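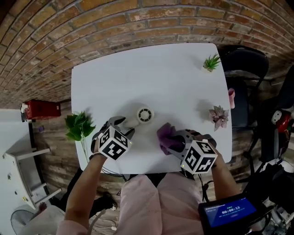 The small white fan and the brick wall, June.

Keeping cool without an air conditioner

21 Jun 2021

This is my second summer on Heltgate without an air conditioner. The old window unit stopped working last year and I took it to the dump, meaning to replace it, and then the weather cooled off and I forgot. A few people have asked how I manage, and one asked whether I was trying to make a point. I'm not. I may still buy one. But I've been keeping notes on what helps and I'd like to have them in one place before the worst of July.

First, the conditions, so you can decide whether any of this applies to you. I'm on the top floor of an old brick building. The bedroom faces east and the front room faces west. The nights here usually drop below 80 degrees, even in a bad week, and the air is fairly dry. If you live somewhere that stays hot and sticky all night, most of what follows won't do much for you, and if you're older or have a heart problem, please get the air conditioner.

What brick does

I used to think thick brick kept a place cool. It does for a while. In the first couple of warm days of the year the apartment is wonderful. People come up the stairs and say how nice it is. Then the walls heat through, and once they've done that they give the heat back all evening, right when you want to sit down and eat. After four or five hot days in a row the front room is warmer at ten at night than the street is.

So the thing to watch is how long the hot spell has been going, more than the high for the day. A single very hot day is no trouble. The fifth ordinary hot day is the one where I lie on top of the sheet and think about motels.

Solange Marchal, who lived in this apartment before me and now lives downstairs, told me that in her time she hung a bamboo blind on the outside of the west window. I had curtains on the inside and thought they were doing the same job. They weren't. By the time the sun has hit the glass and warmed up the curtain, the heat is already in the room with you. I put up an outside blind last June. It rattles when it's windy and it looks a bit shabby from the sidewalk, but the window sill behind it stays cool enough to rest my arm on in the afternoon, and before it didn't.

The window routine

This is most of the work. I get up early anyway, and I leave everything open until the outside air starts to feel warmer than the inside air. I used to go by the clock and close up at nine. Now I have a cheap thermometer on the back landing and another in the hall, and I close up when they match. Some days that's eight in the morning. On a cloudy day it might be noon.

Then everything stays shut until evening. This feels wrong. The place gets stuffy and your instinct is to open a window. My sister opens one every time she visits. But if it's hotter outside, all you're doing is letting the hot air in, and it takes the whole evening to get rid of it.

In the evening I open up when the thermometers cross again. I open the east side first, then the west once the sun is off it. The door between the two rooms has to be propped, or the draft slams it and the people underneath hear it. I use a bag of rice in a sock.

I also open the hatch at the top of the stairwell, with permission. Hot air goes up and out of it and pulls cooler air in at the street door. That did more for the hallway than I expected, and the other tenants have mentioned it.

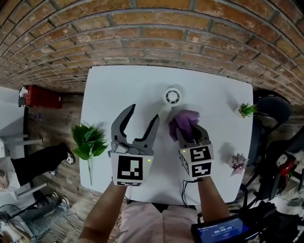

Fans

I own 2 fans and I don't want more. One is a box fan, loud, bought at Sleiman Hardware. The other is a small one that sits on whatever surface I'm near.

The box fan goes in the west window at night, facing out. Most people point it in. If it's facing out, it pushes the hot air from the front room outside and the cool air comes in through the bedroom, where I'm sleeping. I close the gaps on either side of it with cardboard. Without the cardboard, some of the air simply goes around in a circle and you've gained very little.

A fan doesn't cool a room. It cools the person sitting in front of it. I knew this and still used to leave fans running in rooms I wasn't in. All that does is use electricity. Now if I leave the room I turn it off.

For the small fan, closer is better. A small fan near your elbow on low is more comfortable than a large one across the room on high, and your papers stay put. I wipe the grille with a damp cloth when it gets gray. It had never occurred to me to do this until Faizal Pasaribu, whom I share an office with three days a week, pointed out that his moved twice as much air as mine and was the same model. I cleaned mine and it was fine after that.

I've tried the bowl of ice in front of the fan. It works for as long as the ice lasts, in a space the size of a dinner plate, and then you have a bowl of water and an empty ice tray. I wouldn't bother. A wet washcloth on the back of the neck does the same for less trouble.

Cooking

The oven is off from the middle of June until September. I gave up on it entirely after making a tray of roast potatoes last July that kept the kitchen hot until one in the morning. They were good potatoes, too.

What I eat instead is pretty repetitive:

Cold noodles with cucumber and peanut sauce
Bean salad, made in the morning while it's cool, better the second day
Eggs boiled at six a.m. and kept in the fridge
Tomatoes on toast, once there are real tomatoes
Rice in the rice cooker, plugged in on the back landing

The rice cooker on the landing is the one I'd recommend. It makes a surprising amount of steam and there's no reason to have it in the kitchen with you. I do the same with the slow cooker. I put a chair out there for them and the neighbor's cat has decided it belongs to her, so there's some negotiation.

I also moved laundry to the evening and hang everything inside the open east window. Damp sheets in a draft cool the bedroom a little. It's a small effect but the sheets need to dry anyway.

Sleeping

Cotton or linen sheets, nothing on top. I took the foam topper off the mattress in May. It holds heat against your back and I should have done it a year sooner. A tepid shower before bed works better for me than a cold one. After a cold one I feel great for a few minutes and then hotter than before.

On the worst nights I drag the mattress to the front room floor, in line with the draft. Last summer that was 13 nights. I know because I wrote them on the kitchen calendar, mostly out of annoyance. The floor is cooler than the bed by enough to notice, and the streetlight comes in, so I wear an eye mask from an airline.

If even that fails, I go out. The library on the corner of Skudum Street is air conditioned and open until eight. The matinee at the cheap theater is a good use of a Sunday. I've come to like having places to go when it's hot, and I've read more this month than I did all spring.

What it costs

My June electric bill last year was $16 lower than the June before it. That's less than I would have guessed. The blind cost more than that, and the box fan was nearly as much again, so I haven't saved any real money yet. If money is your reason, do the sums first with your own bill.

What I do like is the quiet. The old unit shook the whole window frame and I had stopped noticing how loud it was. Now in the evening I can hear people talking on their steps, and somebody across the way who's learning the trumpet. He's been on the same song since November. The middle part is getting better. 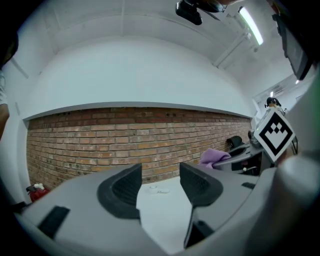 Red brick, pale floor.

Still to do this summer

I want a second outside blind for the kitchen, which gets the late sun at an angle. Sleiman is out of the narrow ones until next week. I also want to try white paper shades on the skylight over the stairs, if the landlord agrees, and to find a better doorstop. The sock has a hole in it and I keep finding rice in the hall.

If you've had any luck shading a skylight from the inside, please leave a comment. I'd especially like to hear from anyone who has done it without a ladder taller than a stepladder.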